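Grakthorpe small parts set

README and data card

The Grakthorpe set is a catalog of small molded and printed parts: caps, knobs, feet, brackets, spacers, cable guides and similar pieces. It holds 439 records, one per part. Each record gives a name, a shape class, a color, outer dimensions, hole data and, where it could be found out, what the part came from. The set is meant for people who sort, store or reprint parts of this kind and want a common vocabulary for them.

Parts are grouped by shape and by hole layout. Function is a secondary field and may be empty. A cap and a foot can have the same geometry, and many parts arrived in mixed bags with no paperwork.

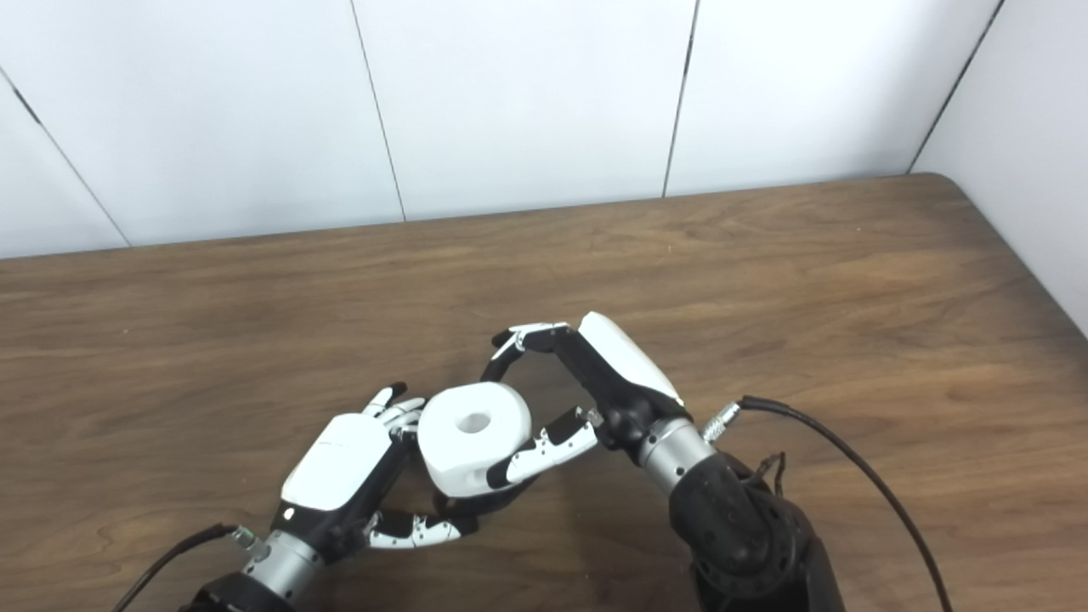

Page last changed: Friday, July 5, 2019, by Aiman Ismail

1. Contents of the archive

parts.csv - the main table, one row per part
holes.csv - one row per hole, linked to parts.csv by part_id
sources.csv - where each part came from, if known
terms.txt - the word list used in shape_class and features
changes.txt - record of corrections
README.txt - this text

All files are UTF-8 with Unix line endings. The separator is a comma. Text fields that contain a comma are in double quotes. There is no byte order mark. Decimal separator is a point.

2. Fields in parts.csv

part_id: letter G followed by four digits. Numbers are never reused. Gaps in the series are records that were withdrawn; see changes.txt.

name: short plain name, lower case, noun last ("flanged bracket", "round cap"). Names are not unique.

shape_class: one term from terms.txt. Required.

features: zero or more terms from terms.txt, separated by semicolons.

color: one of black, white, gray, clear, red, blue, yellow, green, brown, other. Color is recorded as seen by eye on the table. Off-white and cream are entered as white. Do not use this field to match replacement parts.

surface: matte, satin, glossy, textured. Where faces differ, the value is for the largest face.

process: molded, printed, machined, unknown. Printed is entered when layer lines can be felt with a fingernail or when the source says so.

length, width, height: in millimeters, to one decimal place. See section 5 for how the axes are chosen.

mass: in grams, to one decimal place. Empty for parts below the range of the scale.

function: free text, may be empty.

source_id: link to sources.csv, may be empty.

note: free text.

3. Fields in holes.csv

hole_id: part_id, hyphen, sequence number.

face: top, bottom, side, flange, boss.

position: center, end, corner, off_center.

kind: through, blind, unknown.

diameter: in millimeters. For slots, use slot_length and slot_width and leave diameter empty.

threaded: yes, no, unknown.

A hole is entered as through only if a pin or light has been passed through it. A hole that was not probed is unknown, even if it looks deep. Version 3 of the set used "blind" as the default and this was wrong in a good number of rows. They have been reset to unknown and will be filled in as the parts come back to the table.

4. Shape terms

The terms most often confused are given here. The complete list is in terms.txt.

Rounded block: a solid whose faces run into each other through large radii, so that it can be read as a squat cylinder or as a cube with soft edges. Earlier versions kept two classes, soft_cylinder and soft_cube. Tolera Gebretsadik and I sorted the same tray separately and disagreed on most of it, and the two classes were merged. White caps and knobs with a single small hole in the center of one face nearly all fall here. The face with the hole is the top unless there is a reason to say otherwise.

Disc: as rounded block, but with a height less than one third of the width.

Flanged bracket: a flat flange carrying one or more mounting holes, with some other feature standing up from it. The outline of the flange goes in features (elongated, round, square, irregular). Rounded ends are assumed for elongated flanges and are not noted separately.

Boss: a short raised cylinder that is part of a larger piece. A boss with a hole in its top is still a boss. Use tube only when the part has no base at all.

Plate: flat, with nothing standing up from it.

Clip: any part that holds by bending. If it does not bend, it is a bracket or a hook.

If a part fits two classes, use the one that comes first in terms.txt and put the other in features.

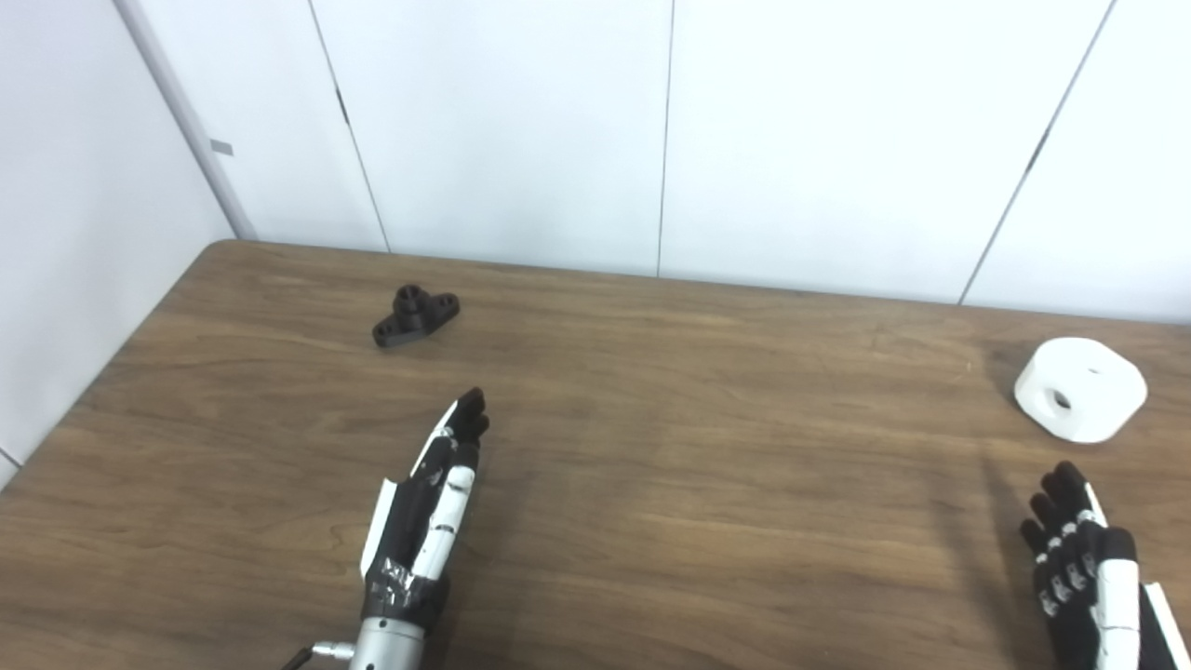 The order in terms.txt is deliberate. Flanged bracket comes before plate and before tube, so a part with a flat flange, a central boss and a mounting hole at either end is entered once, as a flanged bracket, with "boss; boss_hole; end_holes" in features. Its rows in holes.csv are written boss first, then flange holes from left to right as the part lies with its long side toward you.

5. Orientation and measurement

A part is laid on the table on its most stable face before anything is measured. Height is the distance from the tabletop to the highest point. Length is the longer of the two remaining dimensions and width is the shorter. If both are equal within 0.2 mm, the larger reading is still entered as length.

Rounded blocks are the exception. They will often rest on more than one face, and some will rock. For these the hole face goes up, and the reading is taken while the part is held still.

Dimensions were taken with digital calipers, three readings per axis, median entered. Soft parts (shape class grommet, and some feet) were measured without closing the jaws fully, and their values should be treated as loose. Hole diameters under 3 mm were taken with pin gauges.

Printed parts vary between copies. Where more than one copy was to hand, only one was measured, and the note field says so.

6. The table

Sorting is done on a brown wooden table with a visible, wavy grain and rounded corners, set against a wall of white panels. Light comes from overhead. Some working notes for anyone who wants to repeat the procedure on a similar surface:

Black parts are easy to find on the wood. Brown and clear ones are not, and they are handled on a sheet of white paper.

The grain is not a straight reference. Do not line parts up with it when judging whether a flange is square. Use the steel rule.

White parts should be looked at over the wood and not held up to the wall. Edges with a large radius are hard to make out against the panels, and two small holes were missed that way in version 2.

Bags are opened one at a time and closed before the next is opened. Parts that roll go into a tray first.

The tabletop is cleared and wiped between bags. Printed parts shed fine strings and the strings end up in the holes of other parts.

7. Sources

Parts came from three places: the spares drawers at Peltulow, a mixed lot bought from Jemal, and single pieces handed in over time. The Jemal lot was listed by the seller as 3000 pieces. It has not been counted, and most of it is repeats. A part enters the set only once, so the size of a lot says little about how many records it gave.

sources.csv has 18 rows. Rows for single pieces give a month and year only. People who handed in parts are not named.

8. Coverage and known problems

The set leans heavily toward black and white parts. It should not be used to estimate how common a color or shape is anywhere else.

Fasteners are left out, apart from plastic thumb nuts, which got in early and were kept.

Function is empty in around half of the rows. Please do not fill it by guessing from the shape. If you know the part, send the make and model of what it belongs to and the row will be updated.

Surface was judged by one person per part. The line between satin and glossy is weak. Merge the two if your use depends on it.

Four records (G0112, G0113, G0260, G0301) have dimensions copied from a drawing and not measured. They are marked "drawing" in note.

Mirror-image pairs are entered as two records. The link between them is in note as "mirror of", and is missing for some of the brackets.

9. Loading

Any spreadsheet program will open the files. Import part_id and hole_id as text. At least one program turns hole_id values into dates, and it does this without a warning.

The Risent label template expects name, part_id and length in that order. Export those three columns and nothing else.

10. Corrections

Send corrections as a part_id, the field, the old value and the new value, one per line. A measured value replaces a drawing value in all cases. For two measured values that differ by more than 0.5 mm the part is taken out and measured again, if it can be found.

Requests for new shape terms go to Tolera Gebretsadik. A term is added when at least five existing records would use it.

11. Open items

- finish probing holes reset to unknown
- "mirror of" links for brackets
- decide whether cable guides with one open side are clips or hooks
- second pass on the Jemal lot, gray parts only
- terms.txt: the entry for "collar" repeats the entry for "ring"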